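Drudivo wrist offset fault

The Drudivo wrist offset fault was an error in the control software of the Drudivo kitchen manipulation project, run at the Stomthorpe robotics laboratory. It caused a simulated robot arm to stop short of, or press into, the fronts of kitchen appliances while its own records showed a safe and correct position. The fault was found in January during a routine check of simulated trials, before the affected software was loaded on to a physical arm. It is sometimes called the Pacheco fault, after the software module in which it arose.

Background

Drudivo was set up to test household handling tasks in a simulated kitchen before trying them with real equipment. Tasks included approaching an oven door, picking up a bottle and setting it down on a worktop. The kitchen has fitted cupboards, a dark marbled worktop and a toaster oven placed against the back wall. The same layout was used for many trials, with small changes to the starting position of the arm and the objects.

Movement planning was handled by a module named Pacheco. It took the wanted position of the tool and worked out the joint angles needed to reach it. To do this it relied on a stored figure for the distance between the wrist flange and the working point of the tool. With the gripper fitted, this distance was 167 millimetres. With the bare flange it was zero.

Appliance approach trials were run close to the toaster oven, with the end of the wrist pointed at its glass door. Small errors mattered here, as the door had been given a low limit for contact force.

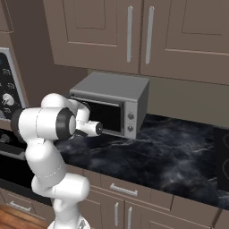
Discovery

The fault came to light when Laurinda Calado, who maintained the trial records, compared the logged tool position with the rendered view of the same moment. The log placed the working point well clear of the oven. The view showed it much nearer. She first took this to be a drawing error and reported it as such.

Valter Mota repeated the trial with contact reporting switched on. The simulator recorded a force of 242 newtons between the tool and the appliance, far above the limit set for the task. No warning had been raised. The safety check was reading its position from Pacheco and so repeated the mistake it was meant to catch.

A search of earlier records found the same error in 16 trials. In some the arm had halted early and the task was marked as a grasp failure. In others it had gone too far and the task was marked as complete. The second group was considered the more serious, as nothing in the results suggested that they needed a closer look.

Cause

The stored tool length was read once, when the simulator started. If the tool was changed between trials without a restart, Pacheco went on using the old value. A run that began with the bare flange and went on to the gripper was therefore planned as though the gripper had no length. The reverse order produced an arm that stopped too far back.

A second weakness made the error harder to see. The reset command returned the joints, the bottle and the appliances to their starting places, and it printed a message saying that all values had been restored. The tool length was not among them. Operators who saw the message had good grounds to believe that the fault could not carry over.

Trials with the small bottle on the worktop were the most exposed. The gripper had to come down beside the oven to work near the bottle, leaving little room for error on either side.
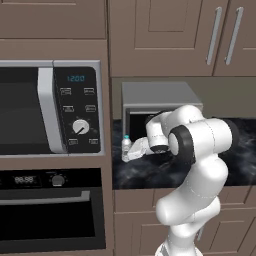
Safety assessment

The assessment was led by Zulmira Vilela. It found that no person had been at risk, as all of the affected trials were simulated. It also found that the software had been approved for transfer to the physical arm at the Zisstead test site, and that the transfer would have gone ahead with the fault in place.

Three points were raised. The safety check did not use a separate source of position. Completed tasks were not sampled for review. The tool length could be changed by one part of the system without the others being told. The assessment advised against simply lowering the speed of the arm, which would have reduced the force of a collision but left the wrong position uncorrected.

Correction

Pacheco was changed so that the tool length is read at the start of every movement. The safety check now works from the simulator's own contact data and stops the arm when the two positions disagree by more than 4 millimetres. The reset message lists each value restored.

Bottle handling was then tested again. The bottle has a teal screw cap and a ribbed lower body, and the view from close behind the gripper was used to compare the fingertips with the logged position. The tests were repeated with the tool changed between runs, the condition that had first produced the fault.
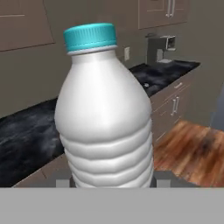

Jasmina Petkov
Contributing editor, robot safety

The corrected software was released to Zisstead in June 2026. The older version was withdrawn, although its trial records were kept with a note marking the affected runs. Margarida Abreu later asked for the grasp failure figures to be worked out afresh, as they had been used to compare two gripper designs. That comparison has been set aside until the trials are repeated.

Use of the name "Pacheco fault" has been discouraged within the project on the grounds that the reset command and the safety check were also involved. It remains common in the laboratory's fault lists.

Related articles
Contact force limits
Drudivo
Grasp failure
Pacheco (software module)
Simulator reset
Tool length calibration
Wrist flange
Zisstead test site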